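Search this repository

Prumstead Shelter Intake Records

Data card for the pet retention set kept by Rorkgate. Last updated 3/2/26.

Contents

The set holds 468 intake rows for dogs and cats. Each row is one animal. Of these, 53 were returned to the same owner after help with food, fencing or vet bills.

Fields

- intake_id: unique integer
- species: dog or cat
- reason: code chosen at the desk (18 codes, see reasons.csv)
- outcome: returned, adopted, transferred, open
- note: free text, cut at 200 characters

Collection

Desk staff filled in paper forms. Kolbrún Overgaard typed them up and Ditte Vídalín checked the reason codes. Owner names and street addresses were removed before release.

Known problems

Code 7 (moving) and code 11 (landlord) overlap. Forms from October use an older list and were mapped by hand. Blank outcomes were set to open.

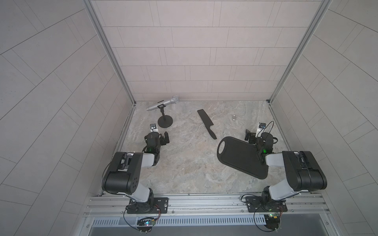
Litters are entered one row per animal, so a single surrender can fill several rows. Group by form_no in forms.csv before computing rates.

Use

Free for shelter planning and teaching. Do not try to identify owners. Send corrections to Rorkgate with the intake_id.

3 comments · 2 shares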